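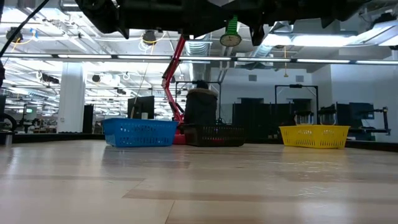

Re: [sorting-staff] Changes to duties at the Evard station

In reply to the message quoted below, the Operations Office confirms the following.

> Members of the Idley packing group have asked whether the arms will replace the evening shift, and who will decide what goes in which basket.
> We would like a written answer before June.

No position on the evening shift will be removed. The 20 staff members assigned to sorting will move to setup, inspection and exception handling. Basket assignments remain a staff decision and will be posted at the table at the start of each shift.
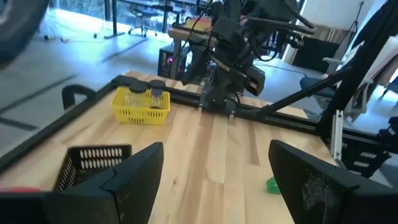
Training for the new duties takes 9 hours and is paid at the regular rate. Staff who complete it may stop the arms at any time without asking a supervisor. Glass jars remain under staff inspection, including any jar found on its side.

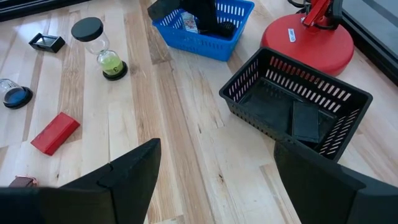 Sorting table with jars, a red block, and black and blue baskets.

Under the agreement with Dultetti, no individual output figures will be kept. Requests to remain on manual packing should be sent to the office in Room 712, with a copy to the Namboodiri site representative.

Operations Office
Evard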